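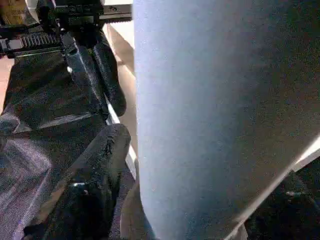

Wrist view on the Plisora gripper, both fingers at the side of a pale blue-gray cylinder.

Search products Enter keyword or part no. Go

Plisora Rack-Drive Gripper Kit
2026-06-21 | By Joanne Tapley

We have been selling the Plisora for a good while now here at Teltport, and it is still the kit I find myself recommending when somebody calls up and says they have a small arm, a modest budget and a pile of awkward, soft-sided things to pick up. It comes from Rorken as a two-finger gripper with a toothed rack that slides the fingers, a wrist camera that looks straight down past them, and all the screws and cable you need to get it onto the arm (plus a few spare screws, bless them, as I always drop one).

The fingers are black with rounded tips, and they do pick up scratches with use. That is fine! Wipe them down with a damp cloth and carry on. If the tips ever get worn enough to bother you, a replacement pair takes two screws and a few minutes to fit.

Opening is 80 mm at the widest, so please measure your objects before you order. For anything fatter than that you will want to come at an edge or a rim, or nudge the thing along with the fingers closed - plenty of our customers do just that and are very happy with it.

The camera sits close to the work, and large objects will fill a lot of the picture. Junpei Iwasaki on our support desk likes to tilt the bracket a little so that both fingertips stay in view, and he will gladly talk you through it over the phone. He is patient, I promise.

What comes in the box: gripper body with rack drive, one pair of fingers, wrist camera and bracket, cable, screws, hex key, and a printed setup guide by Hinata Ebihara that is a pleasure to read.

Orders ship within 2 working days, and you have 30 days to send the kit back if it doesn't suit your arm. The long-finger version is due in September - drop us a line and we will put you on the list. We have 22 of the standard kits on the shelf as I write this.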